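Ridevano for local election watchers: review after one full campaign

Updated 3 May 2024

I write a small newsletter on municipal politics in Para, and for the last campaign I paid for Ridevano, the election tracking program from Celard. Several subscribers have asked me if it is worth the money. My answer is yes for some people and no for others, and I will try to explain who is who.

What it is

Ridevano is a program for the computer, with a lighter version for the phone. It collects candidate lists, party alliances, spending declarations and results by polling station, and it puts them together on one page for each town. You can also add your own notes and your own documents. Before this I used Takagi for many years, which is older and looks older, so I will compare the two where it is useful.

The price is 30 dollars per month. There is no yearly plan. I paid from the start of the campaign until the last recount was closed, and then I stopped the subscription. Celard keeps your notes after you stop, but you can only read them, you cannot add to them. I find this fair.

Candidate pages

This is the strongest part. In my area there were 1,918 candidates for council seats, and I have never before had them all in one list that I could trust. Each page shows the party, the former parties, the offices held before, and with whom the candidate is allied for the mayor's race. The former parties are very important in a place where people change the party between one election and the next as easily as they change the telephone company. In Takagi I had to write this by hand.

The alliances are shown as a kind of tree. At first I did not like it, because the lines cross each other when more than five parties are together. After two weeks I learned to fold the branches and then it became clear. You can also move the date backward and see the alliance as it was in an earlier month. I used this to show that one coalition was already broken before its leaders admitted it in public, and it was the most read article I have published.

Spelling of names is a weak point. If a candidate uses a nickname on the ballot, the search finds the nickname or the legal name, but not always both. I reported it to Celard and received a polite answer after four days. It is still the same today.

Spending declarations

Here I am less happy. The program reads the declarations as they are published and makes a table from them. When the original is a clean file, the table is good. When it is a scanned paper, which is the case in most of the small towns, the numbers are sometimes moved one row up or down. I found a mayor's candidate that had apparently spent his whole budget on fuel. The correct row was printing. If I had published this, I would have had a serious problem.

So you must open the original document each time. Ridevano puts it one click away, and I am thankful for this, but then the table does not save as much time as the advertisement promises.

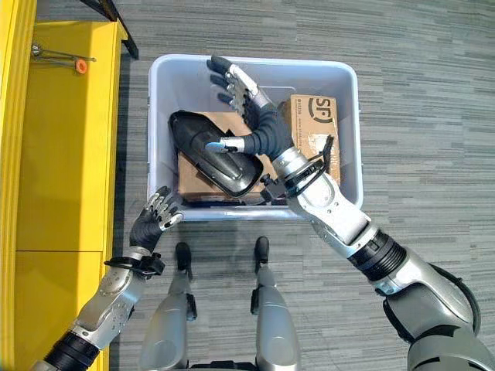 One reader objected to this part when I sent a first version to my list: I think you are too hard on the spending tables. I worked with the same scans in Takagi and there you got no table at all, only the scan. A table with errors is still a place to start, if you are used to checking. My complaint would be a different one, that Ridevano does not mark which rows come from a scan. With a small sign next to them I would know where to look.

I agree with the last point completely, and I have sent it to Celard as a suggestion. With the first point I agree only in part. A person with experience will check. A person who is new to this work sees a nice table and believes it.

Election night

In October I had the program open from the close of the polls until the morning. Results came in by polling station, 561 of them in the towns I follow, and the page refreshed by itself without closing what I was reading. Takagi always threw me back to the top of the list, and after midnight this makes a person very angry.

There was one stop, a little after the first results, when nothing moved for eleven minutes. The official site was working in that time, so the fault was with Ridevano. Then everything came together. For a newsletter this is no tragedy, but I would not use it as the only source for a live radio program.

The comparison with the previous election is very well made. You choose a town and you see for each polling station how the vote has moved. In one town the mayor was elected again by 313 votes, and everybody said it was the old center that saved him. The map showed that the center went against him and the new quarters by the river were the ones that held. I would have needed some days to find this alone, and I had it before breakfast.

Maps of the polling stations are not complete in the rural districts. The results are there in the list, but the points are missing on the map, and the total under the map does not tell you this. Use the list.

The phone version

It is good for reading and bad for writing. I tried to take notes at a council debate and the keyboard covered the field where I was typing. I went back to paper.

Help and language

The instructions are short and written in easy sentences, which I appreciate. Some menu words are strange. "Retire list" does not delete a list, it puts it in the archive. "Clear list" does delete it, and it does not ask you first. I lost one evening of notes in this way.

Who should buy it

If you follow more than a few towns and you write on them regularly, take it for the months of the campaign and stop it afterwards. Between elections there is very little new in it, only the council votes, and these arrive with a delay of one or two weeks.

If you are interested in one town only, the official site and a spreadsheet will serve you just as well and cost nothing. If you already have Takagi and mostly use it for the archive, keep it, because Ridevano goes back only three elections and Takagi goes back seven. I have kept both, and for the next campaign I will pay for Ridevano again from the day the candidate lists are registered.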